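Toluvar Worktops
Plain matte tops for benches, craft tables and shared workrooms

Color: Jalwood Blush
Finish: matte
Sold as: top only, or top with Dervishi legs

We've carried Toluvar tops in white and gray for years, and people kept asking us for something softer that would still stand up to a real working day. Jalwood Blush is our answer, and we love it! It's a pale pinkish beige, completely plain, with no printed grain and no pattern to fight with whatever you're doing on it. Put a sheet of white paper down and you can find its edges right away. Do the same with black thread, brass screws, seed packets, small beads (we tried all of those in the shop, and a lot of dropped beads were found).

The color is warmer than it looks on a paint chip. Next to a window it leans toward cream, and under a warm bulb in the evening it goes rosier. If you're matching it to cabinets or a wall, please order the sample piece first and leave it in the room for a day or so. Screens are terrible at beige.

What it's good for

Sewing and cutting, model making, sorting and packing, light electronics, kids' art, potting up seedlings if you wipe up afterward. The surface is smooth all the way across, so fabric slides nicely and a pencil doesn't skip. We use one as our own packing table and have done since January, and it's the one everybody drifts to when there's a choice.

It isn't a cutting board. Use a mat under a craft knife, and a trivet under a hot glue gun or a soldering stand. A heavy vise will need a backing plate underneath to spread the load, and we can supply one cut to match.

Sizes and edges

The standard top comes in 2 depths, regular and deep, and any length up to our longest panel. Tell us the space you have, wall to wall, and we'll cut to fit. Edges are eased so they don't dig into your forearms, and corners can be left square or rounded at no extra charge. Rounded is what most schools pick.

Longer runs are made from two panels joined on site with the connector set in the box. Take your time over this step! Dry-fit first, check both panels with a straightedge, then tighten the connectors a little at a time, working from the front to the back.

Legs and fittings

Every top fits the Dervishi leg frame, in fixed or adjustable height. It also fits the older Kidby trestles if you already own a pair (drill new pilot holes, the old ones won't line up). Brackets and clamps can go anywhere along the back edge. Put a scrap of felt under anything metal that you plan to slide around.

Living with a matte finish

Matte doesn't mean dead flat. You'll get a soft bright patch where a lamp or window hits it, with none of the hard glare of a gloss top, and shadows come out blurry and gentle. For close work, we like one light on each side so your hands don't shade the spot you're looking at.

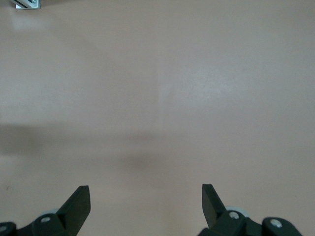

Soft light and shadow on the pale pinkish-beige surface.

Cleaning

Warm water, a drop of dish soap, a soft cloth. Dry it with a second cloth if your water is hard. Pencil comes off with a white eraser, and most tape residue lifts with a dab of cooking oil, then soap again. Skip scouring powder and the green side of the sponge, both of which will leave shiny spots you can't buff out. Light dust hardly shows, but dark specks do, and some of us think that's a plus on a bench where small parts go missing.

Ordering

Cut-to-size tops ship in 12 working days. Samples go out much faster and cost only the postage. Tops are packed flat with corner guards, so please have a second person on hand for anything deep or long, and keep the packaging until you've checked both faces. If something arrived chipped, send us a photo within 21 days and we'll cut you another.

Uncut panels can be returned. Cut ones can't, so measure again before you send the order form.

Also available in this range: Toluvar White, Toluvar Gray, matching edge strip by the roll, felt pads, touch-up pen in Jalwood Blush.

Page updated Oct 7, 2019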